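Open Lab Afternoon at Tritholm

I got to Tritholm a little after 2 and went straight upstairs, past the 3D printers and the snack table (good samosas!), because I'd heard the student robotics club was showing its wire sorting project. They call it Wirine, and I ended up staying 40 minutes.

The task sounds dull until you try to teach it: two arms, a heap of scrap wire on the table, a white bin and a yellow one. Red goes in one, black in the other.
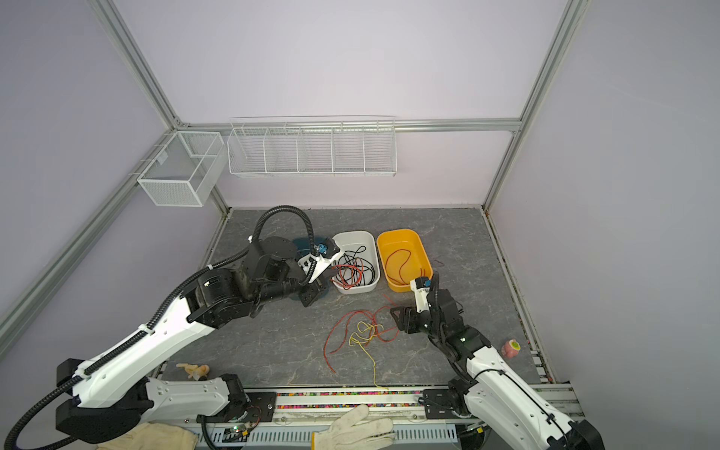
Noura Yammine, in her second year, told me the club has 38 members and that four of them work on Wirine. They started with wooden blocks, got bored in a month and asked the electronics shop for its leftovers. I loved that! Wire bends, springs back and hooks onto its neighbors, so every pile is a new puzzle. They've logged 3,000 practice grabs so far.
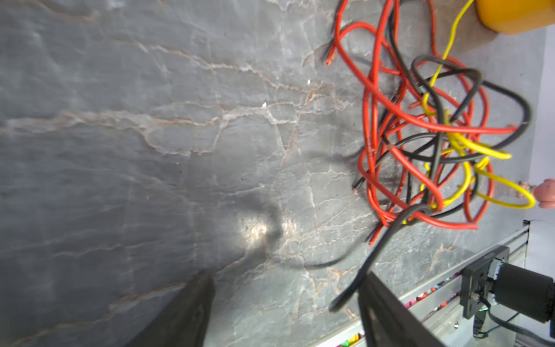
The hard part, Noura said, is picking which end to go for. Pull the wrong one and the whole knot comes along. Their coach, Rami Nassar, lets them argue it out at the whiteboard, and the argument I walked in on was a good one, with a first-year winning it.

They're taking the project to the Srour student meet in April. I'm already planning the drive.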